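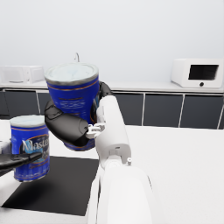
Two-arm can handling in the Sodesora simulator. Image: Dullen

Dullen Releases Sodesora 2, Planning Software for Two-Armed Robots

7 October 2022 – Dullen today announced the release of Sodesora 2, a new version of its motion planning and simulation software for robots with two arms. The release brings both arms under a single planner, so that each hand takes account of where the other is going.
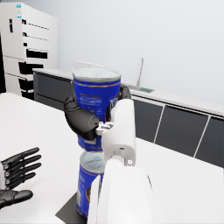
Earlier versions planned each arm separately and checked for collisions afterward. Sodesora 2 plans the arms together, along with any object held in either hand, and corrects the path when an object shifts in the grip.

"Our customers asked for software that treats a robot's hands as a pair," said Jacqueline Besnard, Chief Executive of Dullen. "They also wanted to test their work fully before using a real machine, and this release was built around that request." 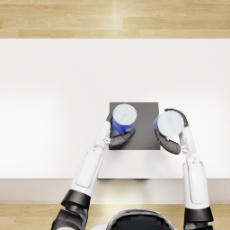 Overhead view of the stacking task, with one can in each hand.

The software ships with four ready-made tabletop tasks, including can stacking, and a library of 200 household objects. Users may change the lighting, the table height and the starting position of each object – all from one settings file.

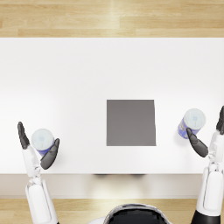 Runs can be replayed from the robot's own viewpoint or from overhead, and grasp settings can be edited between runs without restarting the simulator. "Engineers spend much of their day finding out why a grasp failed," said Kiran Chaudhary, Head of Planning Software. "We have tried to make that work shorter."

Sodesora 2 is available now to current license holders at no added cost. Press questions may be sent to Aarti Uniyal, Dullen Communications.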